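Hens stopped laying in July, and one is half bald. Molt or mites?

Lovely Yap
Hi all! I have six hens, mixed breeds, all of them a little over two years old. Up to last month I was getting plenty of eggs, and now I'm lucky to find one in the nest box. My Buff Orpington (her name is Clidska, long story) has lost most of the feathers on her neck and back, and the others are starting to look scruffy too. They're eating fine and still come running when I bring scraps. I've read that molting is a fall thing, so I'm worried it's something else. Their coop is 38 square feet with a good-sized run, if that matters.

Konrad Kalinowski
Mites. Dust everything and change the bedding.

Natalina Bianchini
Oh, poor Clidska! I've kept hens for 29 years and I still get a fright when the first one goes bald on me, so don't feel silly for asking. A summer molt isn't that odd, especially after a hot spell or if somebody has been broody. Look closely at the bare patches. If you see little pointy quills pushing through the skin, like the ends of drinking straws, that's new feathers coming in and she is simply molting. They usually start at the head and neck and work down toward the tail, and egg laying slows way down or stops while it goes on.
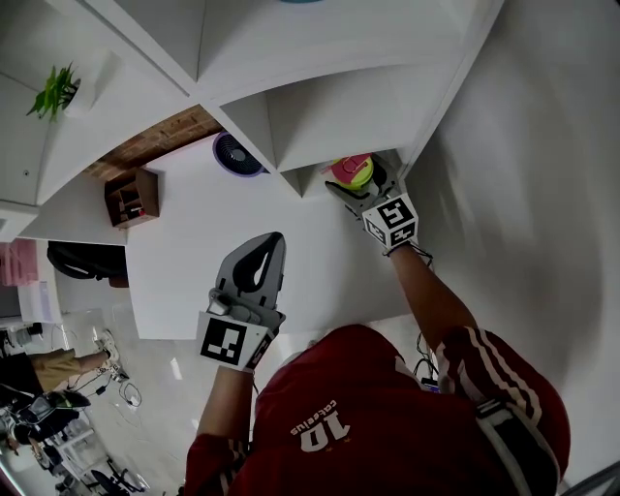
How do I check for mites if I can't see any on the birds in the daytime?

Go out after dark with a flashlight and run a white paper towel along the underside of the roosts. Red mites hide in the cracks by day and come out at night to feed, so reddish smears on the towel mean you've got them. Part the feathers around the vent as well, where the other common kind likes to live – look for dark, dirty-looking clumps at the base of the feathers.

If she's clean, give them all a higher protein feed till the feathers are back, and try not to pick her up much, as those new quills are tender. My old Holloway went eleven weeks without an egg one year and then started right up again.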